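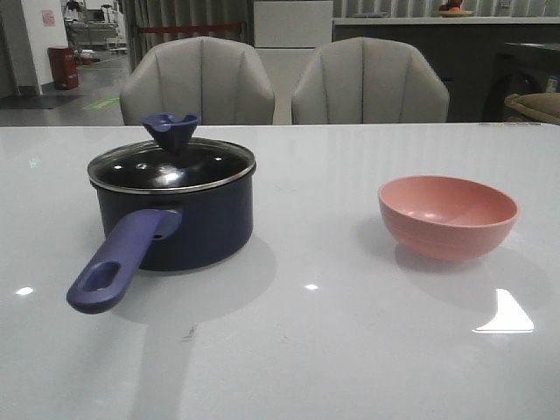
Evening Cook, Pelta Community Kitchen
Part time, permanent
Reports to: Kitchen Manager

Pelta is looking for an evening cook to join the team at our Drellcombe site. We serve a hot supper five nights a week to people who live in the neighborhood, and we send out boxed meals to those who can't get to us. On a normal night that comes to 70 plates in the dining room. The boxed meals are packed and labeled before the doors open.

The job

You will cook the main dish and one side each evening, working from a menu set every other week by the kitchen manager, Weronika Kaczmarczyk. Menus change with what the food bank sends, so you should be comfortable swapping one vegetable for another at short notice. Most of what we make is soup, stew, rice, beans and baked pasta. A pot of sauce or porridge for someone on a soft diet is made separately on the back burner.

You will also:

Check deliveries and put them away
Record fridge and freezer temperatures at the start and end of the shift
Show new helpers how the dish line works
Keep the allergy sheet up to date
Leave the stove, counters and floor clean for the breakfast crew

Hours and pay

Monday to Friday, 3:30 p.m. to 8:30 p.m. Pay is by the hour and depends on experience — the current scale is sent with the application form. You get paid sick days, a meal each shift and a bus pass. There is street parking on Medina but it fills up early.

We close for 11 days over the winter holidays, and you are paid for them.

What we need from you

At least 2 years of cooking for groups, in a restaurant, school, camp, hospital or similar. A current food handler card, or willingness to get one in your first month (we pay the fee). You need to be able to lift a full stock pot with a second person and stand for most of a shift. Enough written English to follow a recipe and fill in the logs.

Experience with halal or vegetarian cooking is useful. So is a second language. Amharic, Polish and Spanish are all spoken in the kitchen.

You do not need a culinary degree. Two of our present cooks started on dishes.

How to apply

Pick up a form at the front desk, 266 Darkthorpe Street, or call the office and ask Saron Woldegiorgis to mail you one. Return it with the names of two people we can contact about your work. A resume is welcome but you don't have to send one.

Forms must reach us by 21st August. People we want to meet will be asked in for a short talk and a paid trial shift, working alongside our lunch cook, Tsion Jemal. Bring closed shoes and something to tie your hair back. Aprons and knives are provided.

Questions about access to the building or changes you might need to the job can go to Saron at any stage.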